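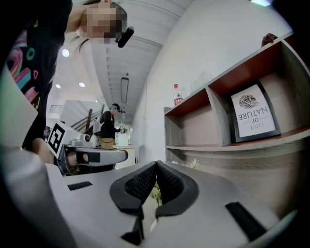
Right-hand gripper view, hallway site, two operators recording.

From: Mwende Okoth
To: handheld-demos list
Date: 2021-11-11
Subject: Re: Two-operator sessions and marker dropouts

On the earlier thread, Santoso wrote:

> We are planning to run two operators at once in the same house to
> get through the backlog faster. Before we commit to it I would like
> to know three things. First, does the second person end up in the
> wrist views often enough to matter for training? Second, do the
> markers on one operator's grippers get picked up by the other
> operator's cameras, and does the pose solver care? Third, what do
> you do with takes where the hand leaves the work area, for example
> when somebody reaches up to a shelf? At the moment we throw those
> away and it is costing us a lot of data.
>
> Also, is anybody still using the old episode length limit?

Answers in order. All of this is from the Claltinska set, which we recorded in furnished homes with paired handheld grippers and a head strap. The attached still is typical of the wrist view there. The fingertips sit low in the view, the other gripper's marker is at left with its face toward the camera, and the second operator is standing by a white table farther down the hall.

1. Second person in view. It happens, mostly in hallways and open-plan rooms. We trained the shelf policy twice on 400 episodes, once with mixed takes and once with single-operator takes only. On the held-out shelf the two policies were within one success of each other over 30 trials. I would not read more into it than that. The trials were all run in a room with no one walking through, so they say nothing about how the policy behaves with people moving in the background. Faces are blurred before the files leave the collection machine. If you blur after cropping, check the top corners by hand, as our detector missed faces seen from below until we lowered its threshold.

2. Markers. The solver does care. Version one of our script accepted any marker with a valid ID, and when both operators carried grippers from the same print run it would sometimes take the wrong one. The symptom is a jump in the left-to-right transform for a few frames, then a jump back. Two fixes, and we use both:

- Unique IDs for every gripper on site. Keep the table of IDs with the session file, not in the repository.
- Reject any detection whose distance from the camera is greater than the operator's arm span. We measure the span during calibration.

Dropouts are a separate problem. The solver holds the last pose for 16 frames and then flags the segment. Please do not raise that number to save takes. Brolport tried a longer hold, and the interpolated stretches had the left gripper passing through furniture.

3. Hands leaving the work area. Keep them. Reaching for a high shelf, gripping the top corner of a unit to steady it, and leaning over to look are all part of how people do these tasks. What we trim is idle time at the two ends of a take. In the middle we keep everything unless tracking is lost.

One thing to watch on shelf tasks is clear objects. Glassware against a white wall is very hard to make out in the wrist view, and our annotators labeled the same shelf three different ways. The guide now says to label from the head view first and use the wrist view only for contact. Framed prints give a different kind of trouble. Text in them can come out upside down depending on how the gripper is held, so do not use an OCR check to decide which way is up. Use gravity from the IMU.

4. Episode length. We dropped the limit in the spring. The longest usable episode we have is 825 frames after trimming, and the loader handles it without changes. If you are still on the Grorton loader you will need the padding patch, which I can resend.

Two open items on our side:

- The foam on the fingertips compresses with use, which shifts the closed position. We recalibrate width at the start of each session, but I do not have a good number for drift within a session. If anyone has logged this, please post it.
- Time sync between two operators. We sync each operator's own devices and do nothing across operators. That is fine as long as they work on separate tasks. For handovers it would not be.

Santoso, if you send me one two-operator session with the raw marker detections left in, I can run it through the distance filter and return the list of flagged segments. Do not send the solved poses only, as the IDs are stripped out at that stage.

The revised annotation guide goes out in December.

Mwende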